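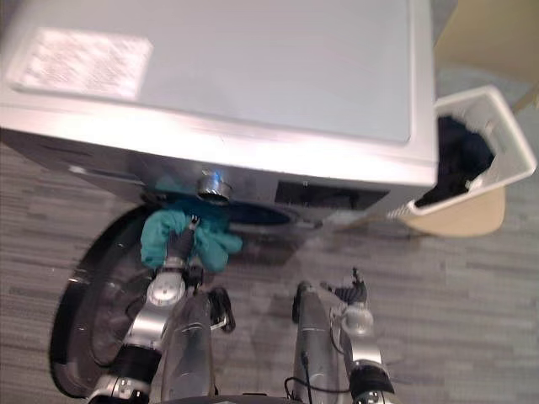 그림 4. 세탁물 투입 작업 중의 양팔 로봇. 왼쪽 그리퍼가 청록색 천을 쥐고 있고 오른쪽 그리퍼는 열려 있다.

5.3 투입 단계의 파지 실패

Ramo 플랫폼으로 수행한 투입 시험 200회를 분석한 결과, 가장 자주 발생한 고장은 천의 일부가 문 테두리에 걸린 상태에서 제어기가 투입 완료를 선언하는 경우였다. 그림 4와 같이 뭉쳐 잡힌 천은 그리퍼 양옆으로 자락이 늘어진다. 손끝의 위치만으로 진입 여부를 판정하면 늘어진 부분이 고려되지 않는다. 이때 그리퍼가 열리면 천은 드럼 안쪽이 아니라 문턱 쪽으로 미끄러져 내려왔다.

두 번째 유형은 손목 토크 한계 초과에 따른 보호 정지이다. 자락이 테두리에 걸린 채 팔이 전진하면 외력 추정값이 상승하며, 8 N·m를 넘으면 양팔이 동시에 정지한다. 안전 측면에서는 의도한 동작이지만, 정지 후 그리퍼가 천을 계속 쥐고 있어 작업자가 로봇의 작업 영역에 손을 넣어야 하는 문제가 남았다. 초기 절차서에는 이 상황에서 구동 전원을 차단하라는 지시가 없었다. Shokri의 지적에 따라 1월 이후의 시험에서는 비상 정지 버튼을 누른 뒤에만 접근하도록 절차를 고쳤다.

왼팔의 외부 케이블도 점검 대상에 넣었다. 손목을 크게 회전시키는 궤적에서는 케이블이 당겨져 토크 추정에 편차가 생겼고, 일부 보호 정지는 접촉이 없는데도 발생하였다. 로그만으로는 이를 실제 걸림과 구분하기 어려워 영상을 함께 검토하였다. 손목 회전 범위를 제한한 뒤 같은 유형의 오정지는 줄었으나 완전히 없어지지는 않았다. 어두운색 의류에서는 자락의 윤곽 검출이 불안정하여, 걸림 판정의 개선 효과를 따로 평가하지 못하였다.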